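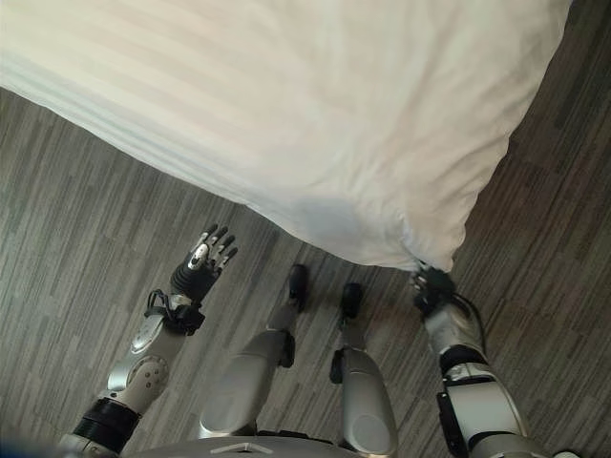
Photo: Severin Bachmann

Forum > Compositing > Trackers and Roto

Planar track slides on cloth after frame 87

jassuncao
Wednesday, 9:12 am
I have a 265 frame shot, handheld, of a guy walking past a curtain. The client wants a printed pattern added to the curtain. I'm using the planar tracker in my usual node setup. It holds fine up to frame 87, and then the pattern starts to slide toward the bottom hem. By the end of the shot it's off by the width of a hand.

What I've tried so far:
- tracking backward from the last frame
- a smaller tracking shape, upper half only
- switching from perspective to affine
- bumping contrast before the tracker

Backward tracking gives me a good last third and a bad first third. Affine is steadier but the pattern looks like a sticker. Deadline is Friday and I have two other shots from the same setup waiting.

Jeferson

mwp_comp
9:40 am
A curtain isn't a plane. The planar tracker is solving for a flat surface and it will average whatever the folds are doing. Up to 87 the folds probably aren't moving much. What happens at 87?

jassuncao
9:51 am
The actor goes by and the curtain moves a little from the air. Not a lot. I thought it was small enough to ignore.

mwp_comp
9:58 am
That's your slide. Even a little movement in the lower half will pull the solve. Lock the planar track to something rigid, like the curtain rod or the window trim, and use that only for the camera move. Then handle the cloth on top with a grid warp. Two separate problems, two separate nodes.

Murray

dredberg_roto
10:23 am
I'd skip the grid warp. On 265 frames you'll be keying a mesh all week. Get a vector-based tool. Senetano has a surface tracker that follows cloth without you placing any points, and it exports an ST map you can use anywhere. I did a flag with it in one afternoon.

mwp_comp
10:31 am
I've used Senetano. It's good on flags because a flag usually has a print on it. On a plain curtain it has nothing to grab. Jeferson, does the curtain have any texture?

jassuncao
10:44 am
Faint vertical weave. You can see it in the plate at full res but it mostly goes away in the proxy.

mwp_comp
10:47 am
Are you tracking the proxy?

jassuncao
10:49 am
Yes.

mwp_comp
10:50 am
Stop doing that.

k_wallner
11:35 am
Agree on full res, with one addition. Denoise before you track, but don't denoise hard. If you push it too far you lose the weave too. I run a light temporal denoise, then a high pass, then a gain until the weave reads as gray on gray. Feed that to the tracker only. The original plate still goes to the comp.

Also check your shutter. If there's motion blur on the cloth when the actor passes, no tracker is going to like those frames. Find them, skip them, and interpolate across.

Konrad

dredberg_roto
11:52 am
High pass brings up compression blocks if this is a phone or mirrorless clip. I've had trackers lock onto the blocks instead of the cloth. They don't move with the fabric, they sit on the pixel grid, so it looks like a slide. Could be the whole issue here.

k_wallner
12:10 pm
Fair point if it's 8-bit. Jeferson, what's the source?

jassuncao
12:26 pm
10-bit, transcoded from camera raw by the production house (Furtado). I can ask for the raw but they take a day to answer.

k_wallner
12:31 pm
10-bit transcode should be OK. Ask anyway.

thaddaeus_h
1:15 pm
I had a similar job in August, a tablecloth with a logo, and went through most of what's listed in this thread. What worked in the end:

1. Camera solve on the room only. Mask out the cloth and the actor.
2. Put a card in 3D where the cloth hangs.
3. Project the pattern on the card from a single good frame.
4. Stabilize the view through the card so the cloth is nearly still.
5. Do the warp in that stabilized view with as few points as you can.
6. Put the camera move back.

In step 5 I needed 14 points and keyed them every tenth frame or so. It went fast once the camera move was out of the way. Most of the pain people have with grid warps comes from trying to key them on top of a moving camera.

mwp_comp
1:22 pm
Same thing I said but written out properly. The planar track on the rod does the job of steps 1 and 2 if the camera isn't moving sideways very much.

thaddaeus_h
1:30 pm
If. With a handheld walk I wouldn't trust it. The trim and the curtain are at different depths and you'll see parallax between them. A camera solve handles that.

mwp_comp
1:38 pm
A curtain hangs a few inches off the trim. With a long lens you'd never see it. Jeferson hasn't said what lens.

jassuncao
1:55 pm
35mm, camera maybe ten feet back.

thaddaeus_h
2:01 pm
Then I'd do the solve.

mwp_comp
2:04 pm
I'd try the planar first, it's a five minute test. If it drifts, do the solve.

venleyuser2
2:40 pm
Does anyone know if the Venley build of the tracker still crashes on ranges over 1,000 frames? I have a 1,364 frame locked-off shot and it dies every time near the end.

k_wallner
2:48 pm
Please start a new thread for that. Short answer, cut it into ranges and join the splines. There's a sticky on it in the bug section.

venleyuser2
2:50 pm
OK, will do.

jassuncao
5:17 pm
Update. I tracked the window trim at full res with the planar and it drifted, but only a few pixels over the whole shot. Then I did a camera solve to compare. The solve was cleaner, error came in at 0.4 after I deleted the bad points. So I'm going with the solve.

Stabilized view is working. I have the cloth nearly still and I can finally see what it does when the actor goes by. It's one soft wave that goes left to right, and then it settles in a slightly different place than where it started. The second part is what was killing the backward track.

Question about step 5. When the pattern goes into a fold, do I need to hide the part that's inside the fold, or is multiplying the shading back on top enough?

thaddaeus_h
5:36 pm
For shallow folds, shading is enough. For deep ones you need to pinch the grid so the pattern compresses going into the fold. Put two columns of points close together on each side and pull them in. You don't need to hide anything unless the cloth overlaps itself.

dredberg_roto
5:49 pm
For the shading, don't multiply the raw plate. Divide the plate by a blurred average of the curtain color first, so white is 1.0, then multiply. Otherwise the pattern gets darker and picks up the curtain's tint twice.

k_wallner
5:58 pm
Do that in linear.

dredberg_roto
6:00 pm
Yes, linear.

mwp_comp
6:12 pm
And put the grain back last. The pattern will look too clean next to the bare part of the curtain if you don't. Match it per channel, blue is usually heavier.

jassuncao
8:45 pm
First pass is done and sent. Pattern holds through the wave. There's still a small swim at the hem near the end, I'll add one more key there tomorrow. Furtado wrote back and said I can have the raw for the other two shots, so I'll track those from the raw and post if there's any difference.

thaddaeus_h
9:03 pm
Post the node tree too if you're allowed to.

jassuncao
9:10 pm
I'll ask. I can probably share it with the footage taken out.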